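Tello Street Community Kitchen – minutes, December

Started 7 p.m. Last minutes passed with one correction: the oven quote was from Babaei, not Juton.

Item 1. Supplies. Flallance wants $467 for the new order, delivery included. The chair asked what was wrong with the old supplier. No clear answer. Two members doubted the savings would last past spring – the first price is always the good one.

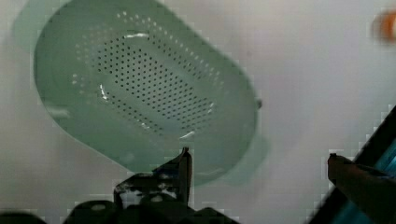 Item 2. Opening hours. A third evening was proposed again. Same question as last time: who locks up? Left open until there are names on a list. Vote was 9 to 3 against a trial.

Item 3. Juton says the freezer repair is "nearly scheduled." It was nearly scheduled in October too. Secretary to write again and ask for a date.

Closed 8:40 p.m.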